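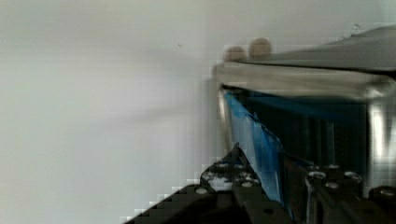 Ayantu Jemal
Friday, November 17, 2023
Posts: 991
Location: Kakdale

Lining a metal pot for kitchen scraps - bag or no bag?

Evening all, and apologies in advance for the length, you know what I'm like once the kettle's on.

We have been keeping our peelings in a metal pot by the wall next to the cooker ever since the old plastic caddy split, and on the whole I love it. It has a good thick rolled rim, so it's comfortable to lift, and the dark grey lid comes over the edge a little and keeps the flies off in the warm months. It looks much nicer than the caddy ever did, too. My sister thought it was soup!

The trouble is the lining. I've been using the blue bags from Garg on the high street and I cannot get them to behave. If I fold the bag over the rim the lid sits up on top of it and wobbles, and looks dreadful as well, like a petticoat showing. If I tuck it down inside, as I've got the blue in the photo, the lid sits properly but the bag slides down as soon as anything heavy goes in, and I end up fishing about for it with a pair of tongs. On Tuesday it was half a cauliflower that did it.

So do I carry on with the bags and find some clever way of holding them up, or do I give up and put the scraps straight into the metal? The scraps go to the heap at the allotment and not to the council, so the bag itself only ever goes as far as the end of the path. I tip it out and bring it home again, which my husband thinks is peculiar.

Would love to hear what everybody does.

Ayantu

pegbag_lil

Ooh, I like that, it's a handsome shine on it. Mine's a chipped enamel thing and I keep it under the sink for shame.

I use a big elastic band. Put the bag in, fold only a finger's width over the rim, and the band goes round the outside just below the rolled part. It holds beautifully. Your lid will still sit up a tiny bit, I expect, but with such a small fold it ought not to wobble. The bands that come round the broccoli are too small, in case you were thinking of those. I bought a bag of proper wide ones from the post office years ago and I'm still going through them.

TomUnderhill

No bag. I've never understood the bag. You've got a metal pot, which is about the easiest thing in the world to wash, and you're putting a bag in it so that you needn't wash it, and then by the sound of it you're washing the bag. Tip it, swill it, dry it, lid back on. Sheet of newspaper in the bottom if you're feeling fancy.

Ayantu Jemal

Tom, I do wash the bag, yes, and I had a feeling somebody would notice! I hang it over the tap. It did seem sensible when I started.

Lil, I have got some wide bands somewhere, I'll have a hunt. Does yours leave a mark on the outside? I'm a bit fond of the brushed finish and I'd be sorry to see a line round it.

pegbag_lil

No mark at all on the enamel, but I do take it off each time. If you left one on for months I suppose it might go sticky, they do in drawers.

heron_on_the_weir

I'm going to disagree with Tom, in a friendly way. It's all very well saying swill it out, but it depends how often you empty it and where you have to carry it. I'm on the second floor and my bin is across the car park. If I took a pot down there and back every day in January I'd have packed it in by the end of the week. With a bag I lift the whole lot out, tie it, and pick it up on the way to work. The pot stays where it is.

I wouldn't reuse the bag, though. Once it's had onion in it there's no going back. I use the paper ones and accept that I have to change them every other day before the bottom goes. Tea bags are what do it. I leave mine to drain on the side of the sink in a saucer and the paper lasts much longer.

TomUnderhill

Fair enough about the car park, I'll give you that. But Ayantu has said hers goes to an allotment, and there's bound to be a water butt. Rinse it there, pour the rinsings on the heap, walk home with a clean pot. I've done that for years with an old jam pan, and the handle's handy for the walk.

Ayantu Jemal

There is a water butt, and I'd honestly never thought to take the pot itself. I think I had an idea in my head that the pot lives in the kitchen and the bag goes travelling. It's not a long walk either, down past the chapel and through the gate. The only thing is I'd have to hold the lid on the whole way, and there is a stile.

curly_kale_58

Hello Ayantu, lovely to see another Kakdale face on here. Could you tie the lid down? My mother used to carry a stew to my aunt's every Sunday with a tea towel knotted over the lid, two corners each way and up through the knob, and not a drop was lost, even on the bus. It would work just as well for potato peelings, although you might get some odd looks about why you're taking your dinner to the compost heap.

On the bags, I had the Banavico ones for a while and found them slippery, and I think it's the size as much as anything. If the bag is a good deal wider than the pot, you've all that spare material in folds down the side and nothing to keep it there. I used to gather the extra at one side, twist it and tie a small knot, so that the neck of the bag fitted snugly round the rim. It stayed up very well without a band. You do have to make the knot before you put it in, I found it impossible once it was in the pot.

Ayantu Jemal

Curly, that is exactly what I've got, folds and folds of it down one side! I shall try the knot tonight. And my grandmother did the tea towel as well, I'd forgotten all about it. She did it with bread.

Fleveck

Long time reader, I don't post very much. I wanted to put in a word for weight, because I don't think anyone's brought it up. I weighed what we put in ours one evening, out of nosiness, and it was 900 grams, and that's just two of us having had a roast. If you let that build up for three days it's no wonder the bag comes down. I don't think there's a knot or a band that will save you if the pot is deep and you only empty it twice a week.

What I do is put a couple of cabbage leaves or a bit of crumpled cardboard in the bottom first, inside the pot but under the bag. The bag then has something to sit on and doesn't have so far to drop. It does mean you lose a bit of room. I'd sooner lose the room.

TomUnderhill

Now we've got cardboard under a bag with a knot in it and an elastic band round the top. I rest my case.

pegbag_lil

Oh Tom. Some of us enjoy it.

heron_on_the_weir

I think the cardboard's quite clever. I'd put it inside the bag though, it would soak up the wet and go on the heap with everything else.

Fleveck

Yes, you could do it that way, and I have. It's only that with mine underneath it keeps fairly clean and I can use it again. Horses for courses.

curly_kale_58

Can I ask a side question while we're all here? Does anyone get a smell from the lid? I can wash the pot until I can see my face in it and the lid still has a whiff of old banana. Mine has a knob on the top held on with a little screw and I wonder if something's got up underneath.

heron_on_the_weir

Take the screw out and have a look. I did mine last year and I won't describe it over people's tea. A soak in hot water with a spoonful of bicarb and then an old toothbrush. Dry it really well before you put the knob back on.

Ayantu Jemal

I've just been to smell my lid, and it's all right, I'm pleased to say. I'll look at the knob at the weekend all the same, you've made me nervous.

Well, I've done the knot, and it's a great deal better already. It took me 3 goes, the first two I made the neck so tight I couldn't get it over the rim at all. The lid is sitting down nicely on top. I haven't tried it with anything heavier than carrot tops, so I'll report back once there's been a cauliflower.

I'm also going to try Tom's way for a week, just to be fair. My husband has offered to carry it over the stile, so we'll see how long that lasts.

TomUnderhill

Good man. Tell him to keep it level, and to take the lid off away from himself.

pegbag_lil

Do let us know! And if you find those wide bands, keep hold of them, they're very good on rhubarb pots as well, for keeping the fleece on.

curly_kale_58

Toothbrush has been and gone round the knob. You were right, heron. I've thrown the toothbrush away.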